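Steltberg Forum > Home Robotics > Buying and Budgeting

Second arm or save for a better gripper?

lemlem_e
OK, planning question. We run one arm at a kitchen counter and I have $1000 left to spend before April. A second-hand Darko arm is going for $821, which leaves next to nothing for cables and mounts. My other option is a Fememico gripper and a spare wrist camera. Our counter, so you know how much room I've got: 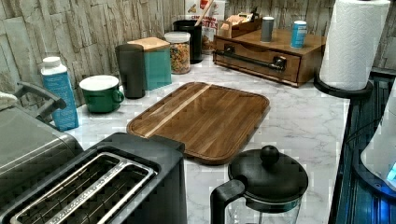
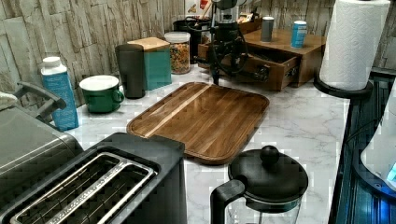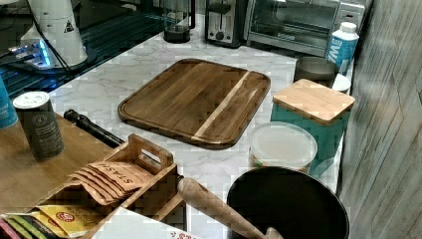 Last one is from the wrist camera.

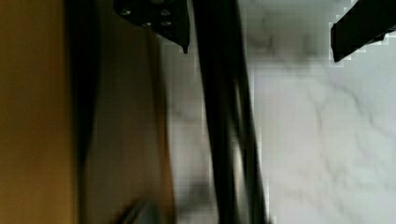
I keep going back and forth! A second arm sounds like way more fun, but I'd have to find somewhere to clamp it.

nahomh
Gripper, easy. Fingers wear out, arms mostly don't. And keep $168 back for screws and shipping, you'll spend it.

Emrys P
Disagree with nahomh. You can always buy fingers later, and used arms at that price go fast – I missed one by 7 minutes.

nahomh
Sure, but did the seller include the controller? Brorneck charges extra for those.

lemlem_e
Ooh, good point, the listing doesn't say. Messaging them now.

desta.k
Measure your counter depth before you pay for anything. I had to return a base over that.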